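6/29/21

Desk reset day, finally! Spent 30 minutes going back and forth with Sylvie over where everything ought to live.
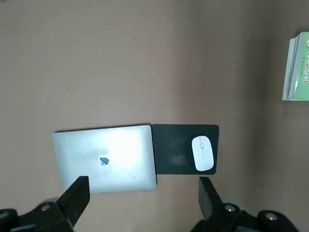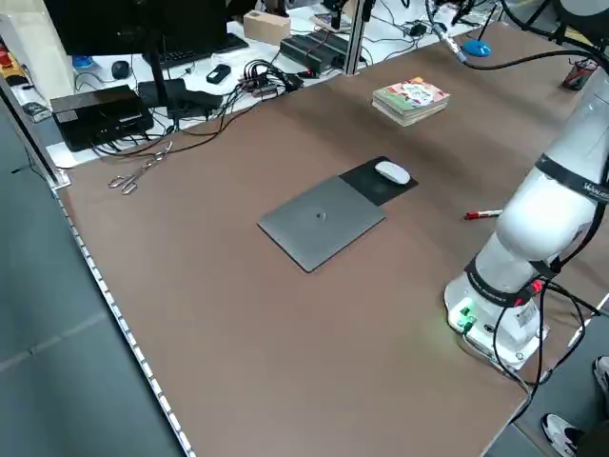

My wrist has been grumpy ever since the Jenenley write-up, so I'm trying a new mouse spot for 14 days. The pad is right up against the laptop, white mouse on top, and I think I want a bit more gap (will ask Vilgot what he does). Marker goes back to the Morin drawer. Books can stay.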